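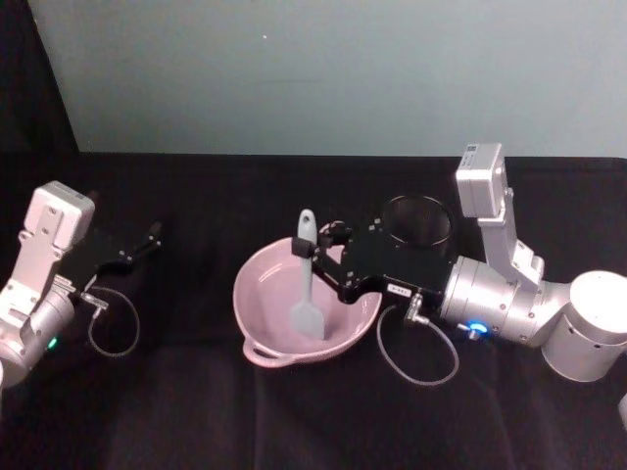
Cable slack and status lights on two-arm cells – what is your written rule?
Posted 19 Feb 2019 by salloren_bench

I am writing the bench rules for our two-arm cells at Salloren and I would like to hear opinions before I send them out. The tasks are kitchen type: bowls, spatulas, cups. My draft:

1. The gripper cable must have enough slack for full wrist rotation, but the loop may not pass the line of the fingers.
2. A cable may lie on the table only on the outer side of the work object.
3. The idle arm waits with open gripper, on its own side.
4. Table cloth is fixed at all four corners before power on.
5. Nobody reaches in while one of the arms holds a tool. It does not matter what color the status light has.

Number 5 gives me the most discussion with my colleagues.

torque_and_tea wrote:
Rule 2 is too soft. We had the same sentence in Anberg and after 18 days a finger closed on a loop. Now we clip the cable to the forearm every 20 cm and nothing touches the table.

salloren_bench wrote:
With clips at this distance we lost the last part of the wrist rotation, and for stirring we need it. How did you solve this?

torque_and_tea wrote:
We did not. We limited the joint in software. For us it was acceptable.

mwk_138 wrote:
Then you have traded a cable for a worse robot. I would keep the loop and write a maximum height for it above the cloth, measured with the wrist at both ends of its range. Check it every morning and sign the sheet.
Rule 5 I support completely. The light tells you the state of the controller. It tells you nothing about your fingers.

Droneck wrote:
I don't agree with rule 5. If the light means "stopped", people must be able to trust it, otherwise why do we pay for it? In our lab somebody resets the bowl maybe 25 times in one session. If each time the arm must first put down the spatula, you lose half of the day.

salloren_bench wrote:
But we have units from two deliveries, and one color does not mean the same on both. I can't write a rule that depends on this. About the lost time you are right, I have no good answer yet.

Droneck wrote:
So first make the colors equal, this is a settings job. Then we can talk about rule 5 again.

aebischer_lab wrote:
Small addition to rule 4: corners are not enough. Our cloth was fixed like this and still made folds in the middle, and a bowl with a light bottom stood crooked on them. We pull it flat by hand before each session. Some 20 seconds of work.

salloren_bench wrote:
Thank you, I add it to number 4. Number 2 gets the height limit from mwk_138. Number 5 stays as it is until April, when both deliveries should have the same settings – then I will ask again here.

torque_and_tea wrote:
Please post also the value you choose for the height. I may take my clips off.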